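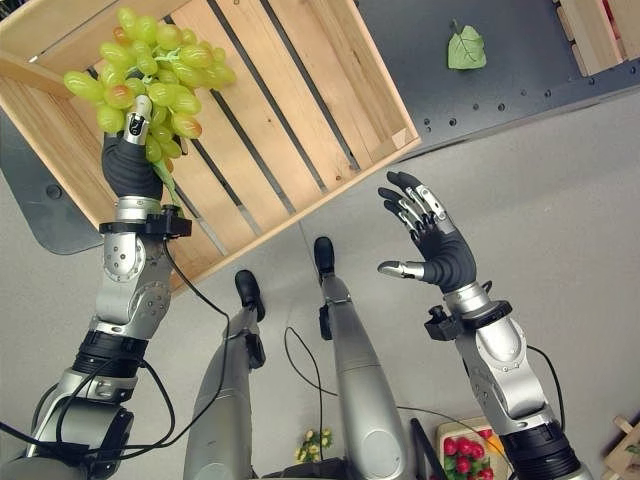

Tooling / Dataset export

mitia-sync – time alignment and export for head and wrist streams

mitia-sync reads raw session logs from the Sonholm humanoid setup and writes aligned episodes for policy training. It was split out of the Mitia control stack and has no dependency on the planner.

Input is one directory per session, holding the head stream, the wrist streams, joint states for both arms and both hands, and a task label. The task covered by this release is produce pick and place: grapes, radishes and similar items, with slatted crates as targets.

Head frames are the reference clock. For every head frame the exporter takes the nearest wrist frame and interpolates joint states linearly. If the nearest wrist frame is more than 7 ms away, the step is flagged and kept. Use --drop-flagged to remove flagged steps at export.

Release contents: 325 episodes recorded, 300 exported. The remainder failed the joint-state checksum and are listed in rejected.txt.
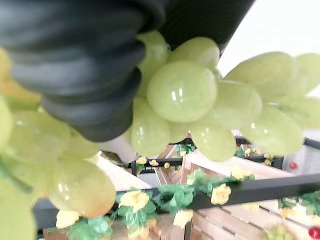

Segmentation masks are optional and are produced by a separate pass, cutovden_mask, which runs on the wrist streams only. Masks are per bunch, with no per-berry labels. The weak case is fruit at two depths: a sharp bunch next to the gripper tip and blurred grapes close to the lens on the left tend to merge into one mask. Pale yellow garland flowers behind the fruit are a second source of error, mostly false positives at low thresholds. Raise mask_conf before editing masks by hand.

Known issues
Export with more than 4 workers can reorder episodes in the index file. Sort by episode_id after loading.
Hand joint names differ between logger versions. The Vieira mapping table in config/ covers both.
Stem contact is not labeled.

Changes, June 13, 2022
Wrist clock offset is now read from the session header. The old --offset flag is ignored with a warning.

Maintainers: Anderson Andrade (exporter), Edivaldo Guerra (masks)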